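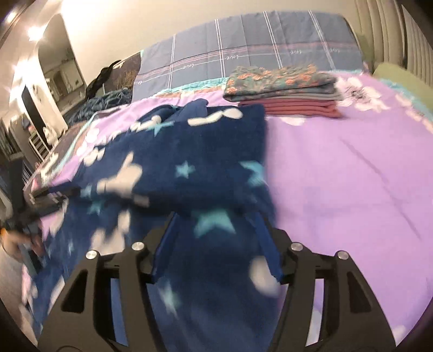 Folding blankets: which tips are worth your time

Every spring the same advice goes around about blankets. Roll them. File them upright. Tie them with ribbon. I tried most of it in April, on a bed, with ordinary fleece throws and a cotton quilt, and I'm not convinced by much of it.

Start with where you fold. People will tell you a table is best because it's flat and hard. My table is never clear and it's too narrow for anything bigger than a baby blanket, so I use the bed. A made bed with the sheet pulled smooth works fine. Put any folded clothes up by the pillows first, or the blanket will drag the stack over when you flip it.

The hotel fold
In half lengthwise, in half again, then in thirds. I have no complaint with this one. On fleece you do need to pinch the fold and lift it a little before you lay it down, otherwise the bottom layer clings to the top and you get a lump in the middle. Run your forearm along it to push the air out. It takes me less than 90 seconds, and I'm slow.

The roll
Supposed to save space. I rolled 3 throws and folded 3 of the same size, and the rolls took up more of the shelf. They also came undone when I pulled one out. Rolling makes sense for a car trunk or a camping bag. On a closet shelf I don't see the point.

The pocket fold
You tuck the loose end into the last fold so the whole thing becomes a packet. It looks good in a video. With thin fleece it holds, with a thick quilt it pops open by dinner. Kids like doing it, if you want help.

Vacuum bags
I bought a set of 5 from Stondum and two were puffed up again within a week. Maybe I closed them badly. I did them over and one still leaked. For a guest comforter you touch once a year, all right. For a blanket somebody wants every night, no.

Blanket clips
Grunance sells plastic clips that are meant to keep a folded blanket shut. A wide rubber band does the same job and you already own one.

Folding sprays and "fiber relaxers"
Skip them. Stulletti has one that smells of pears. The fleece I sprayed folded exactly like the fleece I didn't.

A few small things that did help:

Shake the blanket out before folding, away from the bed. Crumbs and hair end up on the sheet otherwise.

Fold with the printed side in if it's going on an open shelf and you care about fading. I don't, so mine go print side out and I can tell them apart.

Keep bags off the bed while you work. A bag slumped by the headboard takes up the corner you need for the first big fold.

If a fleece throw has gone stiff, no fold will fix it. Wash it cool, leave out the softener, dry it on low.

And measure the shelf before you pick a method. Mine is shallow, so the last fold is in thirds. Yours may want quarters.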